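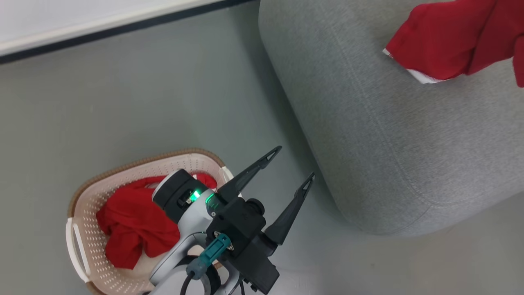

Uvia Home Notes

Sorting laundry in the living room

Our laundry at Irkport is a cupboard with a machine in it and nowhere to fold, so the sorting gets done beside the sofa. Plenty of units are the same. These are the habits that have kept washing off the furniture.

Put the basket on the floor, close to where you sit. A basket on a cushion tips as soon as one side is heavier than the other. On a hard floor it stays level and can be slid along with a foot.

Keep one colour to a basket where you can. Reds go on their own for the first few washes, in cold water, and after that they can join the other darks. If you only own one basket, do the reds first and empty it completely before the next lot goes in. A single red sock left in the bottom is enough to turn a load of tea towels pink.

Before anything goes in the machine:
Empty the pockets.
Close zips and undo buttons.
Turn printed tops inside out.
Pull sleeves and cuffs the right way round.

The floor around the basket

Sweep before you start. Clean clothes get dropped, and a grey floor hides lint very well until it is stuck to a white shirt. Run the broom along the skirting board and into the corner beside the sofa arm, where fluff collects. If the sofa is light enough, bring it out a hand's width and do behind it too.

Scuffs on a white wall usually come off with a damp cloth and a drop of dishwashing liquid. Try a low spot first. Melamine sponges work as well, but they can leave a shiny patch on matt paint — go lightly.

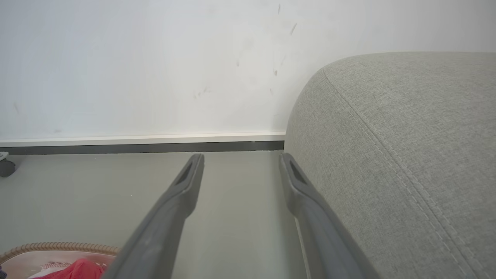 The wall and floor beside the sofa arm.

For the upholstery, vacuum along the seams with the crevice tool every couple of weeks. Pale grey fabric is forgiving of dust and much less so of dye, so damp coloured clothes should never be laid over the arm, even for a minute.

Lifting things out

Take one garment at a time, from the top, and lift it straight up. Dragging it over the rim pulls threads if the weave is rough. Run a fingertip around the rim now and then, and trim any splinter or loose strand with nail scissors.

Anything with a contrasting trim needs checking before it is washed with other colours. Red next to white is the usual trouble. Wash it cold, take it out as soon as the cycle ends and hang it so the white part isn't lying against the red. 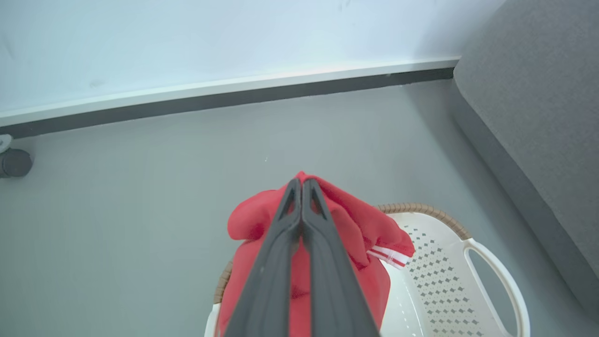
Red with a white trim: wash cold and hang promptly.

Plastic baskets with holes in the sides let air through, but damp towels will still go sour overnight. Wipe the basket out once a month with warm soapy water and stand it upside down to drain. If the rim is a woven one, use a nearly dry cloth on that part and leave it in the shade.

Last updated February 2026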